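From: Maiara Guimarães
To: Tallwood walking and health list
Date: 2024-08-05
Subject: Re: Salt and the ankles

Érica Caldeira wrote:
> My doctor told me to eat less salt. My ankles are swollen
> every evening. Is it enough if I stop adding it at table?

Dear Érica,

For me it was not enough. Most of my salt came from bread, cheese and ready soups. I kept a food diary for 14 days and it helped me to see this.
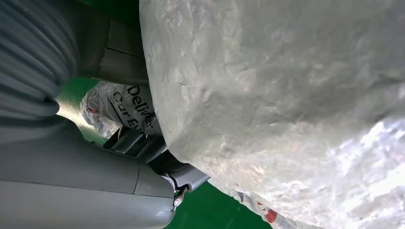
Two things I would ask your doctor:

1. If any of your tablets can cause the swelling. Please do not stop them by yourself.

2. If salt substitute is safe for you. Many contain potassium, and with kidney problems this can be dangerous.

Nantana has a good recipe for lentils with lemon, maybe she can send it again.

Kind regards,
Maiara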